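The Table That Ate My Summer

28 September 2020

I have owned eleven tables in my adult life and I can tell you what was wrong with every one of them. The glass one showed fingerprints from across the street. The fold-out one pinched. The gorgeous oval thing I bought from a couple in Udell turned out to have a leg that was held on by optimism and a single drywall screw, and it went down in the middle of a birthday lunch with a whole trifle on board.

So when I finally decided, back in January, that I was going to have one good work table and stop messing around, I knew what I wanted. Butcher block. Maple if I could get it, or something pale that looked like it. I wanted long strips, the kind where a blond one runs next to one the color of honey and you catch yourself staring at them when you should be paying bills.

I drove out to Harnosham to see Shafiq Selvanayagam, who has been gluing up tops in the same drafty building for 13 years and who talks about wood the way my uncle talks about baseball. I'd brought a sketch. He turned it upside down, looked at it that way for a while, and asked me what I was going to do on the table. Everything, I said. Wrapping presents, fixing lamps, repotting things, rolling out dough at Thanksgiving when the kitchen counter is full of pies.

"Then you don't want it too pretty," he said, and took me around back to look at the stacks.

I must have spent two hours back there (my sister, waiting in the car with the crossword, says longer). Edge grain is what most people mean when they say butcher block for a table, Shafiq told me. The strips lie on their sides and run the long way, so you get those lovely stripes. End grain is the checkerboard kind, and it's what you want under a cleaver, but it's heavy and it costs a fortune and he tried pretty hard to talk me out of it. He didn't have to try that hard!

What I hadn't thought about was the finish. I figured you picked a can off a shelf. Shafiq keeps a row of sample boards along his windowsill, all cut from the same plank, and the difference is wild. One had gone orange like a cheap motel dresser. One was so shiny it looked wet. The one I loved was a plain hardwax oil, almost nothing on it, and the wood just looked like itself on a good day. 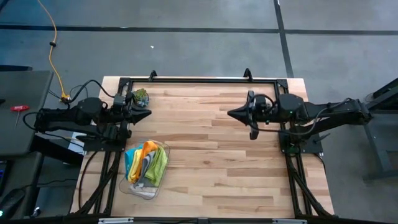
Oil does mean upkeep, though, and I went back and forth on that the whole way home. I'm not a natural maintainer of things. I have killed a cactus. But a varnished top, once you gouge it, has to be sanded all the way down before it looks right again, and with an oiled one you can rub at the bad patch on its own, wipe a little more oil on, and go make dinner. I know myself, and I know there will be gouges.

Moving the thing was its own adventure. It took six of us to get it up my stairs – two actual movers, three neighbors and me shouting directions – and we took a chunk out of the plaster on the landing that I have since covered with a calendar. The cat, Kramer, sat in the bathtub until it was over.

Then came the part I really wanted to tell you about, the living with it. A pale wood top changes a room more than I'd expected. My back room faces north and has always been a bit of a cave, and suddenly there was this big light surface throwing the morning around. I took down the heavy curtains that same week. I moved the brass lamp out because it looked fussy. By the end of the month I was repainting the trim, so be warned, a table isn't only a table once you let it in.

I also got strict about what stays on it. Anything that lives there permanently has to be small and has to make me happy, and everything else goes back in a drawer at night. I'm about half as good at this as I make it sound. The mail creeps. But wide-open wood is such a nice thing to walk in on with a cup of coffee, and I do try.

As for water rings, yes, I have a few already. The first one, from a pitcher of iced tea, nearly had me in tears, and I called Shafiq, who laughed and told me to use fine sandpaper, go with the grain, and stop calling him during supper. It came right out. The second I left where it was, over by the window end, and these days I set my mug on it.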